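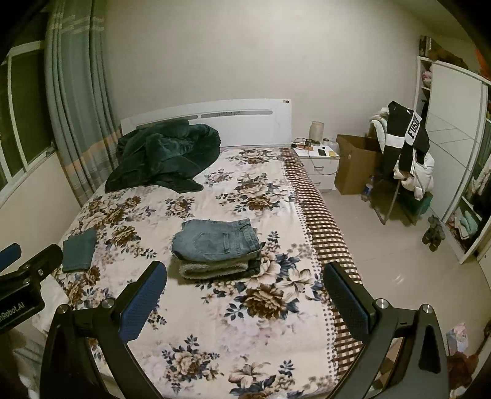

According to Vaida Strazds, the short-stay rule adopted in Skarnon came two years too late to help the families who had already left the old harbor quarter. She told the district council as much in January, and the minutes record that several residents agreed with her.

27/11/2024
By Meriem Tazi

Home Features Housing Travel Archive Subscribe

The rule itself is brief. Any owner who lets a room or an apartment for fewer than 30 nights must register with the district and display a permit number in every listing. The permit must be renewed each year, and an owner may hold no more than 2. At the close of the first registration period, the district had issued 307 permits. Its own survey had earlier found 766 addresses offered to visitors.

The difference has not been fully explained. Officials believe that many owners returned to yearly leases, while others withdrew from the market and left their apartments vacant. Funska, the tenants' association, has asked for a street-by-street count. Kairys, which manages lettings for absent owners, maintains that the permit fee has driven out households that rented a spare bedroom only in summer.

Both groups support the proposal now under review. It would exempt owners who live on the premises and raise the fine for unregistered letting to over 500 euros. Clendus, the neighboring district, applied a similar exemption last year and reported few complaints.

The council will hear further comment before it votes. Written statements may be left at the district office, and those received after the hearing will be added to the public record.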